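Wrist camera only vs. wrist plus overhead: how do I read these grasp results?

Posted by Andri Tanner

I'm trying to repeat a result from the Ondholm group on picking up flat objects with only a wrist camera. Their claim is that a policy trained on wrist images alone does as well as one that also gets an overhead view, as long as every demonstration starts with the object near the edge of the image. I recorded 144 demonstrations on a white table with a two-finger gripper and held back 25 for validation, which leaves 119 for training.

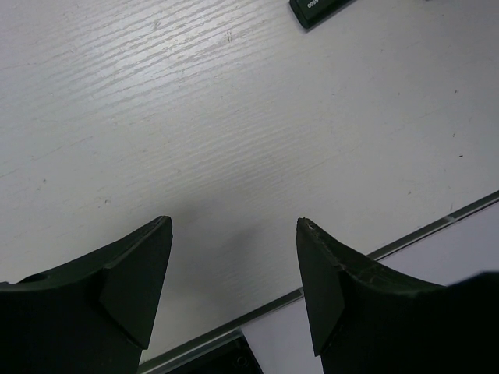

In 100 test trials the wrist-only policy got 46 successful grasps. Most of the failures look the same. The arm moves forward, stops short and closes on nothing. Validation loss looks fine. Is my dataset too small, or is there something about the method I'm missing? I used the same image size and learning rate as the paper.

Seraina Rainer

Stopping short is usually a depth problem. With one camera and a plain white surface, the policy has very little to judge distance from. Your table has some grain, but if you downsample the images most of that disappears. Look at what the network gets after resizing. If the grain is gone, try a larger input before you collect more data.

Also check your start poses. If the arm started from nearly the same height every time, the policy can learn a fixed forward motion and mostly ignore the object. Validation loss won't show this when the held-out runs come from the same session. Hold out a whole session instead and train again.

Rupert Hubmann

Had the same thing. More data fixed it for me.

Elfriede Nägeli

I agree with Seraina on the start poses. One thing to add: how do you label the gripper action? We were recording the commanded position, and the fingers lagged behind it by several time steps, so the policy learned to close too early. Shifting the labels helped us more than the extra demonstrations did. Plot commanded against measured finger position for a few runs and you'll see if there is a gap.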